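El cajón de las pilas

Mi madre guardaba las pilas gastadas en una lata de galletas, y yo heredé la costumbre sin heredar la lata. Uno las va dejando ahí, con las gomas y las llaves de nadie sabe qué puerta, convencido de que algún día las llevará a su sitio. Ese día tarda – en mi caso tardó 14 años, y me da cierta vergüenza escribirlo.

Mi vecina Endang Liem, que es mujer de mucha paciencia, me acompañó en mayo al punto de recogida de Lestside. Volvimos charlando y con la bolsa vacía, y desde entonces le doy vueltas al asunto. 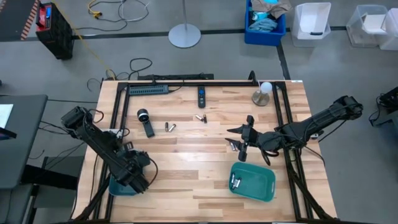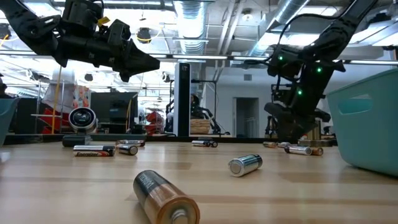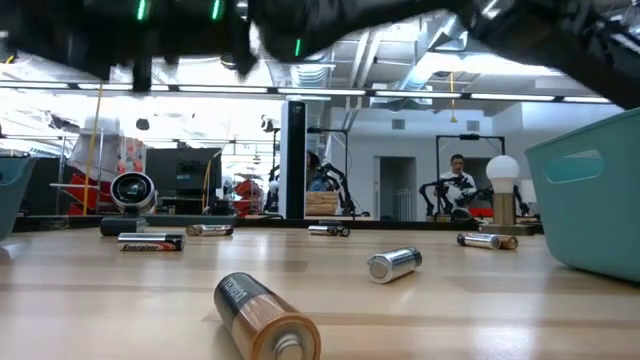
Pilas sobre una mesa de madera clara, con sus cubetas.

Lo que le pido al ayuntamiento

Pido poca cosa: un contenedor en cada barrio, a la altura de una persona mayor, y un cartel que se entienda. A los vecinos nos riñen mucho por no reciclar y luego nos mandan a la otra punta de la ciudad en dos autobuses. Yo creo que la gente quiere hacerlo bien – mis vecinos, desde luego, quieren – y que bastaría con ponérselo un poco más cerca de casa, junto a la panadería, por ejemplo.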